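Cotmont Shared Workshop Help Pages
Topic: Household robots, arms and grippers
Status: open to further replies

Left hand loses its hold when dusting upholstery

Posted by Murkon

I should be grateful for advice on a two-armed robot which I am preparing for light dusting in a furnished room. The left hand holds the duster and the right hand is kept free, for moving cushions at a later stage. The grip closes correctly on command. When the duster meets the lower edge of a seat cushion, however, it turns in the fingers, and after 12 strokes it has usually worked itself out of line.

I have raised the grip force twice, to no benefit. The stroke is set at 400 mm and the arm speed at 40 per cent. The controller records code 2656 at the moment of slipping, and the maker's handbook lists this only as "load deviation".
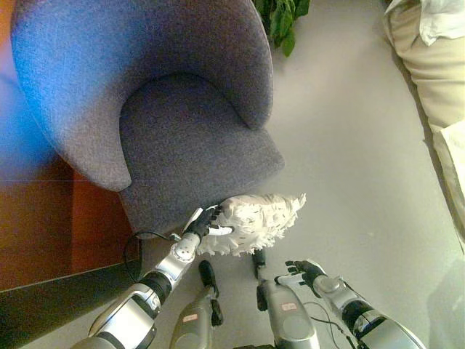
Left hand at the front of the seat cushion, right hand open.

I would prefer not to alter the fingers themselves if the matter can be settled in the settings. Advice on the cable at the left wrist would also be welcome.

3 replies

Posted by Skeketti

The force setting is unlikely to be the cause. A narrow handle held by curled fingers has very little to prevent it from turning, and additional force will load the finger joints without improving the hold. The following is suggested, in this order.

Fit a sleeve with flat sides over the handle. A short length of square wooden batten, drilled through the centre and glued in place, is sufficient for a first trial. Allow the glue to set overnight.

Teach the grip again with the sleeve fitted, as the stored finger positions will no longer apply.

Shorten the stroke by half and approach the cushion from the side. The front of a thick cushion bulges, and a straight path will press hardest at the middle.

With regard to the cable, members are advised to secure any slack along the forearm with hook-and-loop straps, leaving enough for the full turn of the wrist. Power must be off at the main switch while this is done. Please do not use tight plastic ties near a moving joint.

Posted by Camargo

Had the same code on a different arm. Restarting cleared it for me.

Posted by Skeketti

A restart will clear the record but will leave the handle free to turn. The original poster is asked to report the result with the sleeve fitted, stating the stroke length used.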